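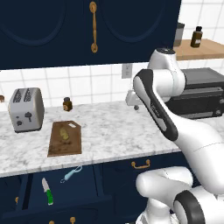
April

Search reviews Go

5 min read

Brendance Countertop Grain Mill: three months of flour

I have wanted a grain mill since I first ate a pancake made from wheat that had been ground that same morning. It tasted like something! Nutty, a little sweet, with a smell closer to a hayfield than a bag of flour. So I saved up, read far too many forum threads, and bought the Brendance.

It has been running in my kitchen for 3 months now, nearly every weekend and plenty of weeknights, and I'm still excited every time I pour in the berries.

What you get

The mill comes as a base with the motor inside, a hopper that lifts off, two grinding stones and a stiff little brush for cleaning. Mine took ten minutes to set up, and most of that was getting tape off the cord. The manual is short and clear, although the page on stone spacing is printed so small I had to take it over to the window.

You set the coarseness by twisting the collar under the hopper. It clicks, and the clicks are firm enough that it doesn't wander while the motor runs (my old hand-crank mill from Drekness wandered all over the place, and I'd get cracked wheat at the start of a batch and dust at the end).

The flour

Hard red wheat on the finest setting comes out soft enough for sandwich bread. I weighed one long session for a bake sale and got 1,570 grams through before the housing felt more than a bit warm. Rye goes through just as well. Spelt is even easier, and it makes the best waffles I've ever had at home, crisp on the outside and almost custardy in the middle.

Corn is where it slows down. Popcorn kernels need a coarse first pass and then a second one on a finer click, and the noise on that first pass is something else. Dogs leave the room. The cornbread is worth it, though, especially with a spoonful of bacon fat in the skillet.

Don't put anything oily in it. Flax and sesame will gum up the stones, and the manual is right to warn you twice.

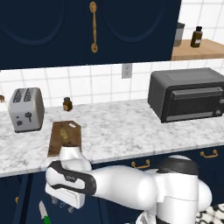

Noise and cleanup

Loud, yes. Louder than my blender, quieter than my shop vac. I grind at 4 in the afternoon and the neighbors have never mentioned it.

Cleanup is the part I expected to hate. Lift off the hopper, brush the stones, tap out the chute, done. A fine dust settles near the spout unless you drape a dish towel over the bowl, so drape the towel.

How it stacks up

I borrowed a Juntunen for two weeks to compare. It's a handsome machine and it grinds corn faster, but the hopper is smaller and I kept having to stop and refill. It also costs $679, quite a jump from what I paid. If you bake for a crowd and use a lot of corn, look at it. For bread and pancakes I'd pick the Brendance again without thinking very hard.

My one real complaint is the power cord, which is too short by a foot.
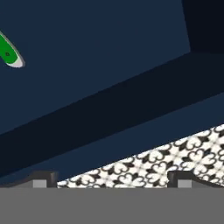 By the Anthorpe Home Baking desk

A few readers have asked where I get my wheat. I buy it in big sacks from a farm store and keep it in lidded buckets in the hall closet. Start with a small bag of hard white if you're new to this. It's milder than red, and kids who are used to store bread will eat it happily.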